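NOTAS DE PRENSA | Alimentación y consumo

Vusosby lleva su campaña de fruta a los comedores escolares de Maglaya

Maglaya, junio. La distribuidora Vusosby arranca este mes la segunda edición de su campaña de fruta en comedores escolares. Participan 123 centros, con 1.526 raciones diarias en la primera fase. Uva, fresa y pera, según mercado y según semana.

El programa dura tres meses. Sin coste para las familias.

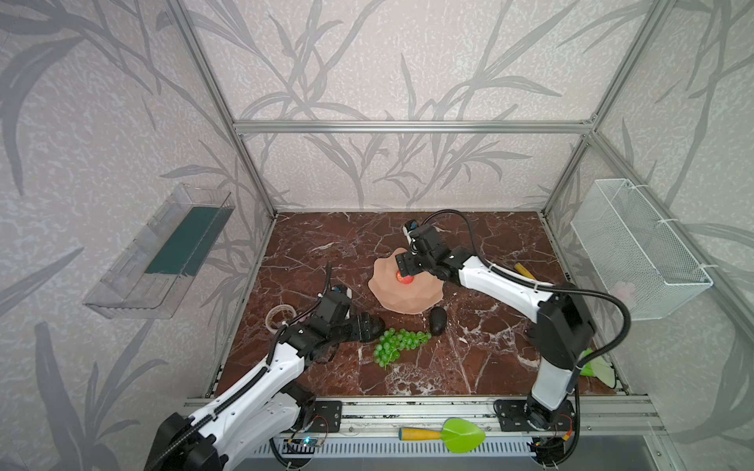 Los centros reciben la fruta antes de las 9:00, lavada y en cajas retornables. El reparto lo asume Trerkon, que ya se encargó de la ruta norte el curso pasado y ahora suma tambien la comarca de Rornitz. Dos rutas nuevas, furgonetas refrigeradas, recogida de cajas vacías por la tarde.

«El año pasado nos quedamos cortos con la uva y nos sobró pera, así de claro», explica Ariel Aquino, responsable de la campaña. «Esta vez cada comedor hace su pedido el mes anterior y puede cambiarlo una vez. Los cocineros nos lo pedían desde el principio.»

Novedades de esta edición: fichas de temporada para el aula, menús de merienda para casa y un concurso de recetas abierto a alumnos de primaria. Premio de 200 euros en material escolar para cada clase ganadora. Las bases, en la secretaría de cada centro. 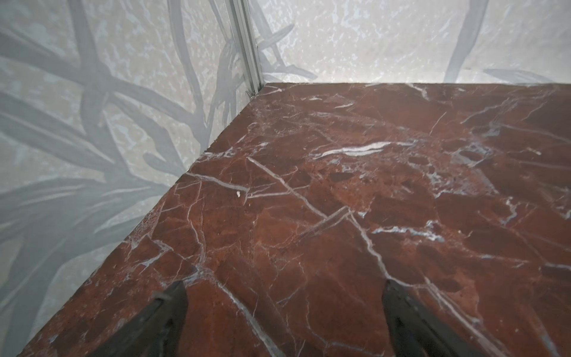

La inscripción para la segunda fase sigue abierta hasta fin de mes. Pueden apuntarse colegios públicos y concertados con cocina propia o con servicio de catering; en este último caso hace falta el visto bueno de la empresa, por escrito. Los centros rurales con menos de 200 alumnos tienen prioridad en en el reparto de plazas.

Vusosby trabaja con productores de la zona y compra directamente en finca siempre que hay cosecha. Cuando no la hay, lonja de Rornitz. Los precios de compra se cierran por campaña.

Entrevistas con Ariel Aquino: por las mañanas, de 10:00 a 13:00, previa petición al departamento de prensa.

Última actualización: junio, 11:40 h

Contacto de prensa | © Vusosby | Volver arriba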